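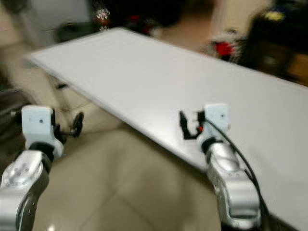 The training room at Tisstead holds 60 chairs, and on the first morning of the spring course every one of them was taken. Most of the people in them were already working: massage therapists, a couple of school nurses, several hypnotherapists and a retired midwife. They had paid $349 each for three days of instruction in tapping, the practice of pressing or patting points on the face and hands while talking through something that hurts.

Tapping has been around for decades and has picked up many branches. The Tisstead course teaches one of the newer ones, called the Solheim sequence, which uses 9 points and a fixed order. Students learn the order on the first day. They spend the second day working in pairs, and the third on what the handbook calls "old material," meaning memories.

The pair work takes up the most time. One person names a problem and gives it a score from zero to ten. The other leads a round of tapping and asks for the score again. Students are told to start small. A stiff shoulder is fine, or nerves about driving on the highway. Childhood is left for the third day, when the trainers are in the room and there is a quiet space down the hall for anyone who wants to stop.

Some of it is slow. A round takes a few minutes, the scores often stay where they were, and the trainers don't rush to explain this. The handbook says to write down the number the client gives and move on. 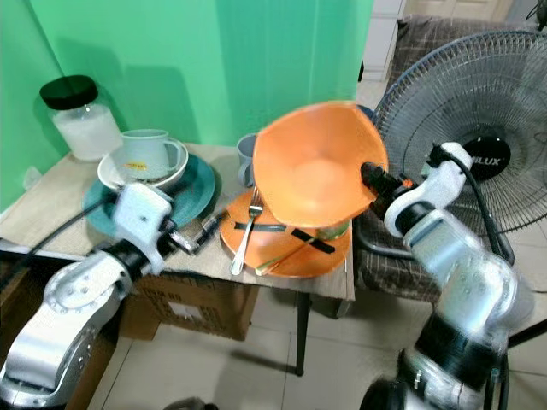 What the course doesn't offer is a cure for disease, and the sign-up form says so in bold type. Students sign a page promising not to tell clients to stop medicine or skip a doctor's visit. Gedeck, the company that runs the training, added the page after complaints about another provider in the same region. It also dropped a module on the emotional causes of illness, which had been popular. A few former students asked for their money back over that.

The evidence for tapping is mixed. Small studies have found that people feel less anxious afterward. Critics say the same might happen with any calm routine done with a kind listener, and that the points themselves may not matter. Several students at Tisstead said they had read the criticism and didn't mind it much. One massage therapist said her clients hold their breath when they talk about work, and she wanted something to do with them in the last ten minutes of a session.

Finishing the three days brings a certificate of attendance. To be listed as a practitioner, a student has to log practice sessions, send in written notes on each and pass a phone interview. Gedeck says 2,000 people have taken the basic course and that far fewer go on to be listed. The listing has to be renewed every year.

A recorded version, filmed at the Hillon center, is sold to people who can't travel. It covers the sequence and the handbook but leaves out the third day. The next live course is set for June, again at Tisstead, with lunch included and parking behind the building.

March 2020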